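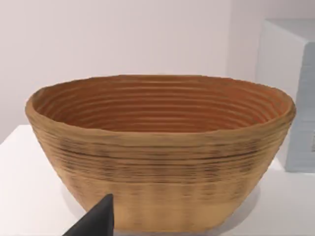

Week 4: Coil building and wall thickness

Coil building makes a pot from ropes of clay laid one on top of another. The method needs no wheel, and it handles wide or uneven shapes that are hard to throw. In this course we join the coils on the inside and leave the outside for last, so you can decide late whether to scrape the wall smooth or keep the lines. A wide, deep bowl with horizontal ridges stacked up the outside and rings going down the inside gives the look of a wall with its lines kept. Notice too that the wall narrows toward a flat base. For your own bowl, lay each coil slightly outside the one under it to get that flare.

Clay for this unit
We use the Brimov stoneware body. Each student gets 2,000 grams. Set aside 900 grams for the bowl and wrap the rest for the lidded jar in Week 5. Reclaim goes in the bin by the sink, not in the bag.

Rolling
Roll from the middle of the coil outward with open fingers. If the coil goes flat, give it a quarter turn and keep rolling. Coils should be as thick as your little finger. Cover the ones you are not using.

Joining
Score and slip the base before the first coil. After that, soft coils can be joined by dragging clay down with the thumb. Stop after four or five coils and let the wall stiffen. A flared wall that is built too fast will sag.

Drying and firing
Dry under loose plastic, rim down once the rim is firm. Bisque is fired to 1,725 F. Kyung-tae Seok loads the kiln at 4:30 p.m., and pieces that still feel cool to the cheek go back on the shelf.

Reading before Week 5
Teixeira, chapter 3, on lids and galleries. Bring a ruler and a needle tool.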